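Setting Up the Wrist View in a Simulated Kitchen Cell

Posted 10/21/19 in Zitadar Guides

These steps set up the wrist camera and gripper for the Dollico kitchen cell. You need a working Ginda install and a saved arm profile. Do the job before you record any runs.

Load the cell and send the arm to its home pose. Open the fingers all the way. Then jog the wrist down toward a cabinet and stop short of the front panel.
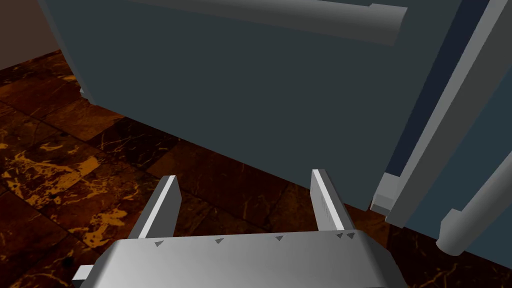
Set the camera mount next. Open the wrist panel and lock the camera to the palm link — if you lock it to the forearm, the fingers will slide across the view when the wrist turns. Set the tilt to 13 degrees and save. Turn the wrist both ways and check that the fingers stay put in the view.

Now go through the jaw settings. Type 0 for the grip force and leave the jaws open. Move in slowly on anything upright and watch the gap. If one finger sits closer to the target than the other, correct the yaw in steps of 2 degrees.
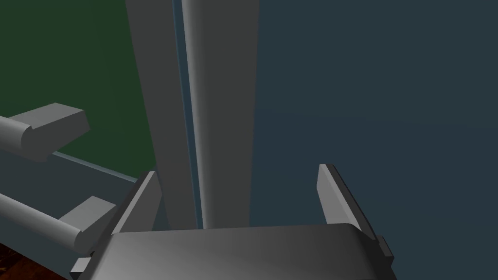 Jaws open, with the column behind the gap.

Run the contact check last. Load collision file 212 from the Tudose folder and switch on the contact log. Bring the gripper near a plain surface and hold it there. The log should stay blank while the fingers are clear. If it fills up — usually a stale finger mesh — reload the profile and start the check over.
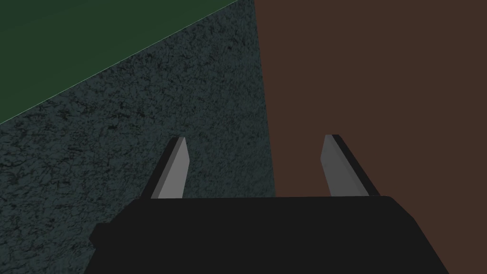 Reading time: 3 min

Repeat the check with the wrist turned the other way. Save the profile under a new name and keep the old one until you have a full run recorded. After any change to the finger meshes, redo the camera mount step as well as the contact check.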